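# Entretenir son matériel de hockey à la maison

Le premier match de la saison se joue dimanche et, comme chaque année, la moitié du vestiaire va sortir du sac un équipement oublié au fond du garage. Quel dommage ! Un équipement bien entretenu, c'est un vrai plaisir à enfiler, et presque tout se fait avec ce qu'on a déjà sous l'évier ou dans l'atelier.

## Le séchage d'abord

Videz le sac dès le retour de la patinoire, même à onze heures du soir, même après une défaite. Tout doit sortir : gants, jambières, plastron, coudières, casque. Mon séchoir est un vieil étendoir avec deux manches à balai glissés en travers, et je n'ai jamais trouvé mieux – les gants s'enfilent sur les bouts, paumes ouvertes, les jambières se posent à cheval. Un petit ventilateur au ras du sol et le lendemain matin tout est sec. Pas de radiateur, surtout pour les gants : le cuir des paumes durcit et finit par craquer au pouce.

Pour les patins, retirez les semelles intérieures et tirez bien la languette vers l'avant. Du papier journal roulé en boule dans la pointe, changé une fois, absorbe énormément.

## Laver sans abîmer

Les protections passent très bien dans la baignoire ! Eau tiède, un verre de vinaigre blanc, un peu de lessive douce, et on appuie dessus avec les mains ou carrément avec les pieds (les enfants adorent). La couleur de l'eau vaut le détour. Rincez deux fois, laissez égoutter, puis direction l'étendoir.

Le maillot et les bas vont en machine à 30 °C, retournés, velcros fermés. J'ai ruiné un beau maillot d'entraînement avec un velcro de coudière resté ouvert, alors je vérifie maintenant chaque bande avant de lancer le programme. Pas d'adoucissant.

Le casque se nettoie à l'éponge, visière à part. Sur la visière, un chiffon microfibre et une goutte de liquide vaisselle, jamais d'essuie-tout.

## Les lames

Essuyez-les en sortant de la glace, puis une deuxième fois à la maison, quand la condensation est retombée. Les protège-lames rigides servent à marcher jusqu'au vestiaire ; dans le sac, prenez des housses en éponge. On peut en coudre une paire dans une vieille serviette en vingt minutes, avec un élastique à chaque bout.

Entre deux affûtages, une pierre à main enlève le morfil. La mienne est une Strömberg à grain fin, toute simple, qui vit dans la poche latérale du sac. On la passe à plat contre le flanc de la lame, du talon vers la pointe, sans forcer. Tsion Woldemariam, qui s'occupe du matériel de notre équipe, m'a appris à poser ensuite une pièce de monnaie en travers de la lame pour voir si les deux carres sont à la même hauteur. Un coup d'œil et c'est réglé, j'adore ce truc !

## Les crosses

Le ruban de la palette se change dès qu'il peluche. Décollez l'ancien à la main, chauffez légèrement les restes de colle au sèche-cheveux et frottez avec un chiffon. Posez le neuf du talon vers la pointe en recouvrant la moitié du tour précédent, puis frottez un peu de cire dessus – une bougie blanche convient parfaitement.

Rangez les crosses debout ou à plat, loin de la chaudière. Dans le garage, 4 crochets et une planche suffisent pour toute la famille.

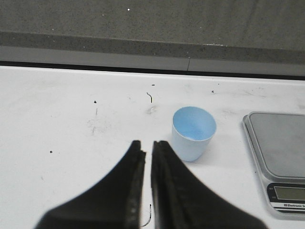 Les petites vis de casque et de grille méritent un contrôle une fois par mois, de septembre jusqu'à la fin des play-offs. Resserrez-les au tournevis à main, sans écraser la coque, et gardez quelques vis de rechange dans un tube à aspirine. Travaillez sur un plateau blanc, même un peu éraflé et marqué de gris comme celui de la photo : les moindres petits points sombres y ressortent, et jusqu'à une fibre recourbée toute fine, alors imaginez une vis noire ! Un coup de chiffon humide avant de poser la visière, pour ne pas la rayer sur une poussière, et on peut tout remonter tranquillement, la grille en dernier.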